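Zuzana Machala
I promised some of you a longer report about the Plirkon rental, so I write it in pieces. It is a thread, please be patient with me. 1/16

For those who are new: Plirkon is a service from the company Pasichnyk. You pay by the month and you receive a full humanoid robot, the control software and a support person who answers your messages. We have it in our test kitchen in Setudholm, beginning in July. 2/16

I pay for it from our own budget and I did not receive any discount. Pasichnyk knows that I write this, they did not ask to read it first.

The price. The basic plan costs us 1822 euros per month. Delivery and first set-up are inside this price. Insurance is not inside, and I found this out only on page two of the second contract. Please read the second contract.

What we want from it is very simple to say. Open the fridge, take out a fruit, close the fridge, put the fruit into a basket on the desk. My neighbour does this in four seconds while speaking on the telephone.

Set-up. The technician from the Peltska office was Kgomotso Mofokeng and he was very good. He came at 9 in the morning and at 3 in the afternoon the robot was standing. He explained each step and let me repeat it with my own hands, which I prefer very much to watching.

The cables. On the website you see a clean silver figure in an empty white room. At our place there are many cables, they come down from the back and lie on the floor behind the legs. The basic plan works with cable only. If you have a small room, measure it before you order. I did not measure and we had to carry out a cupboard.

The software. You teach a task by showing it several times, then the program makes its own version and you correct it. The menus are clear. The English in the help pages is sometimes stranger than mine, so I felt at home.

The counting part, for those who asked. We have made 144 attempts of the complete task with apples. I wrote each one in a notebook, with the time and a small remark. In 97 of them the apple finished in the basket. In the others it stopped before the fridge, or it lost the apple on the way, or it put it beside the basket. 9/16

Is this good? I think it depends what you expected. The sales page says "ready for the kitchen". I would say ready for a patient person in the kitchen.

The weak place is the lower doors of the fridge. The upper part goes well, the arm comes at a good height and the fingers find their place. For the lower doors the robot must bring the hand down and keep its balance, and it becomes slow and careful. Sometimes it waits there so long that I go and make coffee.

The hand itself I like. It has several fingers and closes softly. We had no crushed fruit in the whole period. One tomato suffered, but this was my mistake with the settings and I don't put it on their account.

Support. I wrote to them 16 times. Usually the answer came on the same day, and always from a person who had read my question. Two times I got an answer which was copied from the manual. When I complained about it, Kgomotso telephoned me himself and we solved it in ten minutes.

Noise, because three people asked me. Standing still, it is like an old computer. Walking, it is louder and you will not hold a meeting in the same room. Our colleague downstairs knows exactly when we are working.

What I miss: a proper hook or a rail to keep the cables off the floor, a price list for spare parts which I can see without asking, and a shorter way to stop one task and start another. At present it needs five clicks and each click asks me if I am sure.

Also the contract period. The minimum is six months. For a small team this is long. I asked for three months and they said no, politely. If you are many who ask the same, maybe they will change it.

Would I take it again? For learning how such a machine works in a real room, yes. For saving work in a kitchen, not this year. We keep it until the end of the contract and I will try the lower doors again with the new version of the software, which they have promised us.

Somebody wants to know if it can also wash dishes. Please, no. We are at apples.

Questions you can put under this post, I answer in the evening. If you write in Czech or in English it is the same for me. For prices in other countries ask Pasichnyk directly, I know only our own invoice.

I see my numbering stopped somewhere after nine and the thread became longer than 16. I am sorry, I will not repair it now. Last post is the photo, for those who wanted to see the size of it next to the fridge and how much cable there is.

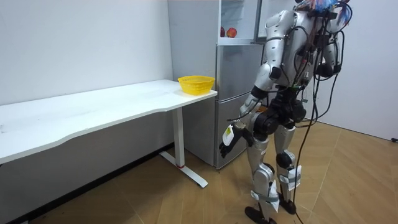 The Plirkon robot at our fridge in Setudholm, hand at the lower door, two apples on the shelf and the yellow basket on the desk.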